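Notes pour l'intervention – réserves et rangement dans les petits commerces
27/07/2020
(18 min max, garder 4 min pour les questions. Parler LENTEMENT)

Démarrer sans se présenter trop longtemps. Bonjour, merci à Oltden pour la salle, et on y va.

Question à la salle : qui a fait un inventaire complet depuis avril ? Attendre. Laisser lever les mains. Enchaîner quoi qu'il arrive.

1. Le point de départ
La réserve de la boutique Nisari. Quincaillerie, fournitures, un peu de droguerie. 41 m2 sur deux niveaux, escalier raide. Le stock dort en haut, la vente se fait en bas. Donc on monte, on redescend, on remonte parce qu'on a oublié le joint.
Raconter l'histoire des charnières : commandées deux fois, rangées à deux endroits, introuvables le jour où le client vient les chercher. Pause. En général ça rit.

Ce que ça coûte : du temps d'abord. De l'argent immobilisé ensuite. Et l'humeur de l'équipe le samedi, ça ne se voit pas dans les comptes mais bon.

2. Ce qu'on croit faire bien
- ranger par fournisseur. Pratique à la réception, pénible tout le reste de l'année
- garder les cartons d'origine « au cas où »
- le coin « divers ». Insister la-dessus. Le divers grossit toujours
- l'étiquette écrite au feutre par quelqu'un qui est parti depuis

Passer vite sur les cartons, déjà dit dans l'atelier du matin.

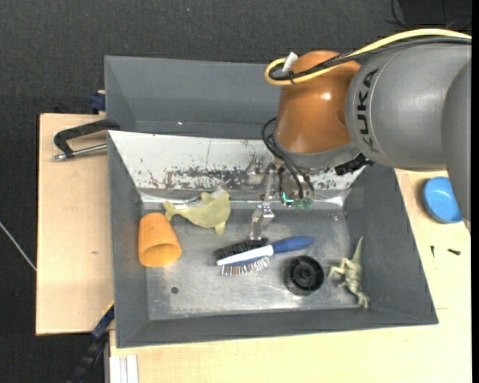 3. Ranger par fréquence
L'idée centrale, si on est en retard sauter directement ici.
Ce qui sort tous les jours : entre la hanche et l'épaule, à moins de quatre pas du comptoir. Ce qui sort chaque semaine : au-dessus ou en dessous. Le saisonier monte à l'étage, et il redescend à date fixe, notée au calendrier.
Chez Esteves ils ont fait l'inverse pendant des années, le plus lourd en haut. Ne pas se moquer, on l'a tous fait.

Comment connaître la fréquence sans logiciel : une feuille scotchée sur chaque rayonnage, un trait à chaque fois qu'on prend quelque chose. Deux semaines suffisent pour voir les gros écarts. Pas plus, les gens se lassent et oublient de cocher.

Objection qui va venir : « mais moi j'ai déjà Nulteo ». Très bien, le garder. Le logiciel dit combien on vend, il ne dit pas combien de fois on ouvre la mauvaise porte. Rester poli, il y a des utilisateurs contents dans la salle.

4. Les adresses
Une lettre pour le meuble, un chiffre pour l'étagère. C'est tout. Pas de code couleur !! (revenir dessus si question : daltoniens, rouleaux épuisés, et le vert qui devient jaune au soleil)
Écrire l'adresse sur la fiche produit ET sur l'étagère. Celui qui déplace change les deux, tout de suite.

5. L'inventaire tournant
Un meuble par semaine, le mardi, avant l'ouverture. Toujours à deux, un qui compte et un qui note. Échanger les rôles à mi-chemin.
Écart trouvé = on corrige et on note la cause si on la connaît. On ne cherche pas de coupable.
Bien redire que ça ne remplace pas l'inventaire annuel, voir avec le comptable.

Si temps : l'anecdote du pot de peinture. Sinon la garder pour le buffet.

Pour finir, distribuer la feuille de pointage vierge (les copies sont dans la pochette bleue, vérifier avant de monter). Leur demander de choisir un seul meuble dès ce soir, le pire.

Questions. Répéter la question au micro avant de répondre, la dernière fois le fond n'entendait rein. Rendre le micro à l'accueil en partant.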